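Plandura Work Cell Rule Kit, for soft goods handling

Signs, tape, logbook and the rule cards. For shops and labs running one or two-arm robots on cloth, garments, towels. Part no. 3725. In stock at Balton, ships Thursday.

Quick version: you get a set of cards that say who does what near a robot table, and the stuff to make people follow them. Not a safety certification. You still need your own risk assessment and this kit does not replace it. Please read that twice, we get emails.

What's in the box
- 11 rule cards, laminated, hole in the corner for a hook
- floor tape, yellow, one roll
- 2 lockout tags with pen
- logbook, lined, one line per stop
- setup sheet (folded, sorry, it comes folded)

What the cards cover
Table first. One garment in the work area at a time, next ones waiting on a seperate surface. Dark plain cover on the table if you work with pale cloth, pulled tight and checked at start of shift. Drawstrings and loose labels tucked in before the arm goes near.

Then the grippers. Look at the fingertips before each run. Threads around a joint = stop, tag, clear, log it. Check screws on the finger links weekly. No hands between fingertips with power on, open or closed, doesn't matter.

Then the floor. Cables off the walking path or covered. Tripod legs inside the tape. Second robot parked nearby counts as a live robot until its tagged.

Speed and force limits are blank on card 7. You fill those in from your robot's manual and your own assessment. We wont guess them for you.
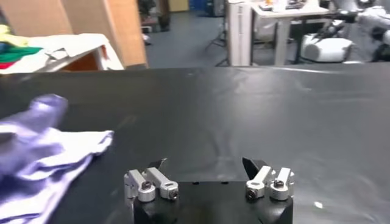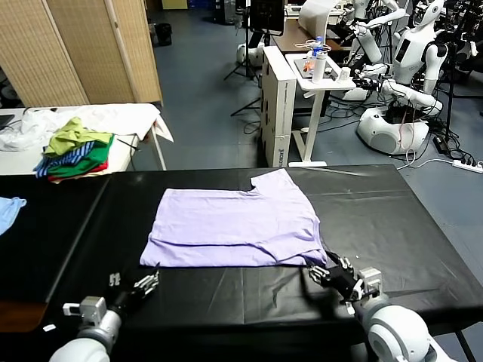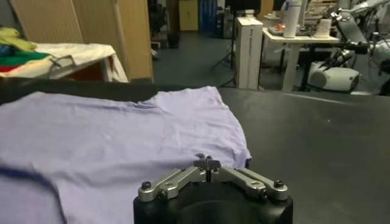
Lavender garment work on a black-covered table, with more clothing on a white surface behind.

Setup
Do it with the power off. Tape goes down first, and go wider than you think, full reach plus the cloth hanging from the gripper. People measure the arm and forget the shirt. A long sleeve adds a lot.

Hang the cards where the operator stands, at eye level. Not on the robot. Tags go by the main switch.

Logbook stays at the table. Time, what stopped, who cleared it. Short is fine. "Sleeve caught, left hand, RB" is a good entry.

Two arms on one table
Card 9 is the one to argue about. Our rule is that both arms stop if either one stops, even when only one is holding anything. Some customers want the other arm to keep its grip so the cloth doesn't drop. Fine if your assessment covers it, write it on the card and sign it. There's a line for that.

Card 10 is for teaching by hand or remote. One person drives, one person watches with a hand near the stop. Watcher does not fold, fetch or answer the phone.

Versions
3725 is the current kit. Older kit 1309 had the gripper check and the floor check on the same card and people skipped the second half. Still valid otherwise. Replacement cards for 1309 while they last, ask.

Refills
Logbook, tape and tags sold on their own. Cards also as a single replacment, tell us the number on the back. The Andreadis wall rack fits the cards, the Iltine one doesn't, holes are too close together.

Returns
Unused kits only. Tape that's been on a floor is yours.

Questions about card wording go to Roland Blackburn at the Balton desk. Include a sketch of your table and where people walk, it saves a round of emails. Orders and invoices, use the main form please, not Roland.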